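Jastia Tabletop Demonstration Set

Board, blocks and finger tool for recording pushing examples
Sold by Barker Lab Supply, Ososstead
Page last changed November 8, 2023

Most kits sold for teaching an arm to push things about are a bag of toys with a high price on it. We sell this one and we'd still ask you to read the whole page before ordering. If you already have a flat board and somebody patient to run the arm, you may not need it.

The set is meant for collecting examples by hand. An operator steers the arm, the arm pushes blocks with a single straight finger, and your software saves the camera view and the arm positions. The saved runs go into whatever model you are training. We supply no model and make no promise about how yours will do.

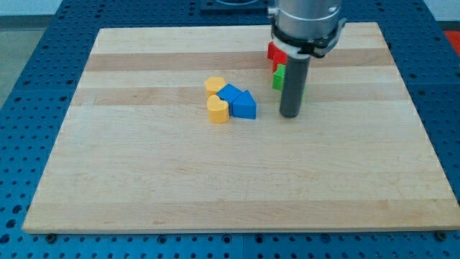
Myrtle Ambrose

I look after this product and I wrote the notes that follow. Hearts and wedges look like a gimmick, and I thought so too when Sakalauskas first sent us the shapes. Having used them, I'd keep them. A heart turns when you push it on one lobe, and a wedge pressed up against its neighbour doesn't come away cleanly. Your operators will make a mess of it at first. Keep those runs, but label them.

Colour is the part I trust least. Yellow hearts beside blue blocks are easy to tell apart on pale wood, so a model may learn "go to the yellow" and know nothing about shape. If your instructions always name the colour, you won't find out until you swap the paint. Ask for the unpainted blocks as well. They cost less.

Watch the arm too. From a fixed camera the finger and its clamp will hide blocks standing behind them, and a run where the target is out of sight for half the time is a poor example whatever the log says. We suggest 2 cameras. Plenty of buyers use one and then write to us.

How many runs?

The old leaflet said 100 would do. I had it withdrawn. In our own trial in February we recorded more than 600 pushes and threw out a fair share, mostly where the operator had nudged a second block without meaning to. Plan for a long, dull fortnight.

What you get

Wooden board
22 blocks in mixed shapes and colours
Straight finger with rounded tip
Printed sheet of starting layouts

What you don't get

Arm, gripper, table, cameras, recording software

Fit

The finger is held through an adapter ring, so check the size against your own gripper before paying. Returns are accepted on unused sets only, and a board with screw holes in it counts as used.

Price on request from the Ososstead office. Please say which arm you have.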